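**Cimport cherche 2 opérateurs ou opératrices de téléopération**

Vous guiderez deux bras pour enregistrer des gestes de cuisine – égouttoir, vaisselle, rangement. Il nous reste 1194 démonstrations à réunir pour l'apprentissage du modèle Orninetti.
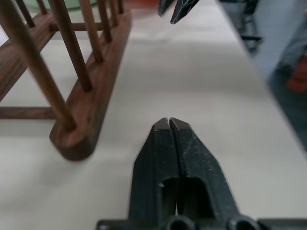

**Harriet Zamora**
Responsable de la collecte, Cimport

Poste à mi-temps jusqu'en avril, formation payée. Aucun diplôme exigé – il faut de la patience et des gestes réguliers. Candidatures à Kavinda Bhuiyan avant le 25/11/25.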